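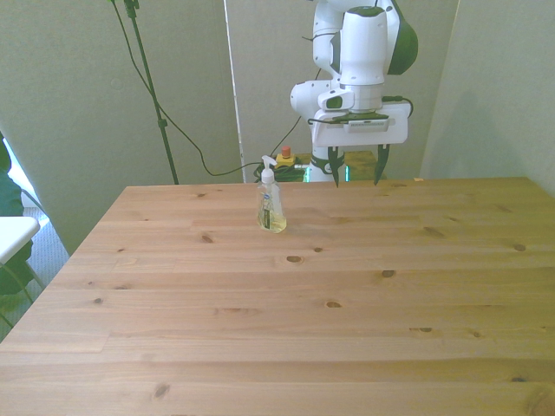
*Soap on knotty pine: a pump bottle, partly filled, with room to spare around it.*

I want to make a case for the bare pine table, and I want to make it loudly, because I've spent too many years being told to cover mine up. Oilcloth, runners, a glass top (a glass top!) – everyone has a remedy for pine, as though it were a rash.

Look at those knots, though! Big ones, small ones, dark as treacle against that pale, warm yellow. My own table came from Chatzigeorgiou, the second-hand place behind the station, and cost me 79 pounds with a wobble thrown in for free. I've had it 16 years and I still find knots I'd swear weren't there in February. There's one near my elbow shaped like a trout. I'm very fond of the trout.

The usual complaint is that pine is soft, and yes, it is. It dents if you put a saucepan down in a temper. But a dent in pine goes quiet after a month or two, while a scratch on a shiny black table shouts at you every morning for the rest of its life. I know which one I'd like to eat my toast on.

The second complaint is cleaning, and here I get properly excited, as my whole kit is a cloth and a bottle of hand soap. One squirt in a bowl of warm water, wipe along the planks with the grain, then dry it straight away. I keep the pump bottle out all day, standing right there on the wood, and I refuse to hide it in a cupboard when people come round. A clear plastic bottle is perfect for the job: you can see how much is left, and pale yellow soap on yellow wood looks rather lovely in the afternoon.

I did try the Umari table balm, which was 99 pence in the sale, and it smelled wonderful and made my sleeves stick. Back to soap.

So if you've got pine under a cloth somewhere, take the cloth off this evening. Leave it off for 5 days before you decide anything, and do your crumbs with the flat of your hand, which is still the nicest way to get to know a table.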